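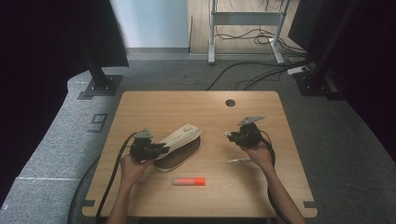

Reading time: 3 min

Rental statement missing for Drullcombe unit – my running notes

Opened 13/01/2018, status: fixed (mostly)

OK so I own one room in the Drullcombe building, unit 162, on a long lease, and Clilatlow run it for me and pay me my share of the rent every quarter. The October statement never showed up in the owner portal. I let it go over the holidays, then sat down this morning with a coffee to sort it out, and I'm writing it all down as I go so I don't have to explain it three times to three different people.

First thing I tried was the obvious one, log out and log back in. Same blank page under "Statements". The older ones are all there and open fine. Tried my phone too, same blank page, so it's not my laptop.

Next I checked the bank. The money for that quarter did come in, but it was 50 dollars short of what I get every other time (it's a fixed return, so it should be the same to the penny!). So now I had two problems, yay.

Chat with support, first try: 20 minutes in the queue and then it dropped me. Second try I got through and they asked for my lease number. I gave it to them and they said that lease belongs to a unit at Brerkdale. I have never owned anything at Brerkdale. I did look at a studio there once, before I bought this one, and I filled in a reservation form and then backed out. I told them that and they went quiet for a bit – then asked me to send the signed lease.

Sent the lease as a PDF. Bounced, file too big. Sent only the signature page and the page with the unit number on it. That went through.

Reply came back the same afternoon, which I did not expect on a weekend. When they moved all the owners over to the new system (they call it Lu, no idea why), my old Brerkdale reservation got merged with my real account. The October statement was filed under the Brerkdale unit, which I can't see, and a monthly service fee for that place got taken out of my rent. There's your missing 50.

They unlinked it while I was still on chat. I had to clear the browser cache and wait 5 minutes, and then the statement popped up, right unit, right name, fee still showing on it. They say the refund goes out with the next payment and a corrected statement will replace this one.

Still open on my side:
– refund not in yet
– my mailing address in the portal is the old one again, I changed that last spring
– the tax summary still says two units

I'll leave the ticket open until the tax summary is right. If you also reserved at one building and bought in another, go look under "My units" and see what it lists for you.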